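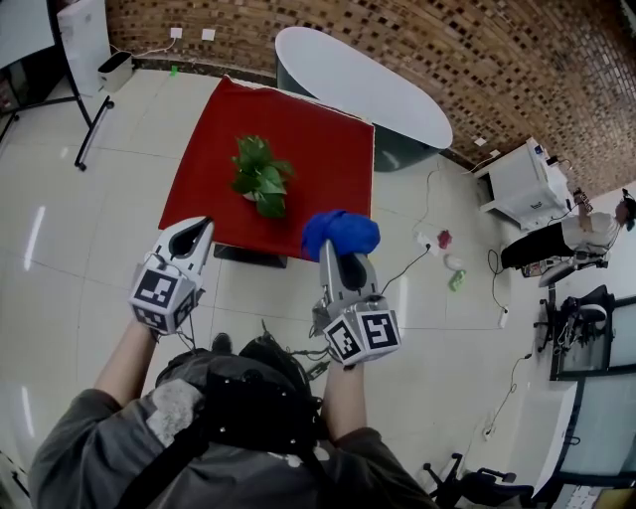 How to submit a funding announcement to the Lovside newsdesk

Last updated: 2/11/24

This guide is intended for founders, investors and communications staff who wish to have a funding round, acquisition or new fund considered for the Lovside daily bulletin. It sets out what the newsdesk requires, the order in which material should be sent, and what happens after submission. Please read it in full before sending anything.

Before you begin

Confirm that the round has closed. The newsdesk does not report on term sheets, soft commitments or rounds described as "nearing completion". If part of the money is to be paid on reaching agreed targets, that part must be stated separately.

You will need the following to hand:

The registered name of the company and the name it trades under, if different
The country of registration and the city in which most staff are based
The total raised in this round, in the currency in which it was raised
The name of the lead investor and of every other investor who has agreed to be named
The name and direct contact details of one person who can answer questions on the day

Do not convert the amount into euros yourself. Conversions are made by the newsdesk on the day of publication so that all figures in a bulletin use the same rate.

Step 1: Register for a submission account

Go to the Submissions page and select Register. Use a work email address. Agencies may hold one account covering several clients, but each client must be added under Clients before a submission is made in its name. A confirmation message will be sent to you, and the link in it must be used on the same day.

Step 2: Complete the deal form

Select New submission and choose the type of announcement. Venture funds have their own form, which asks for the target size, the amount closed to date and the stage at which the fund invests. A first close should be marked as such – it will be reported as a first close even if the accompanying press release does not use the term.

In the Summary field, explain in no more than 1000 characters what the company sells and to whom. Write this in everyday language. For instance, "Trultach makes scheduling software for ferry operators" is acceptable. "Trultach is reimagining maritime mobility" will be returned for rewriting.

Step 3: Attach your documents

Attach the press release as a text document. Releases supplied only as an image or a slide deck cannot be accepted. If the original is in another language, send the original together with an English version, and indicate which should be relied upon if the two differ.

No more than 20 files may be attached to one submission.

Step 4: Set the embargo

Enter the date and time at which the news may be published, and select the time zone from the list. If no time is entered, the submission is treated as free to publish at once. To change an embargo after submitting, telephone the desk and quote your reference number. Changes requested by email alone may not be seen in time.

Step 5: Submit and note your reference

A reference is issued as soon as the form is accepted, for example LV-2359. Please quote it in the subject line of all later messages. Submissions with investors in common, such as a Rorisetti round and a Breathnach round announced on the same morning, still require separate forms and separate references.

After submission

An editor will normally reply within two working days. Submission does not guarantee coverage, and the newsdesk does not give reasons for leaving an item out. Copy is not shown to companies or their agencies before publication.

Corrections

Errors of fact should be reported through the Corrections form, with the reference number and the sentence concerned. Corrected items carry a note giving the nature of the change. Requests to alter tone or emphasis, or to add a quotation after publication, are not treated as corrections.

Questions about this guide may be addressed to Áine Ó Néill, Submissions Editor, on extension 3467.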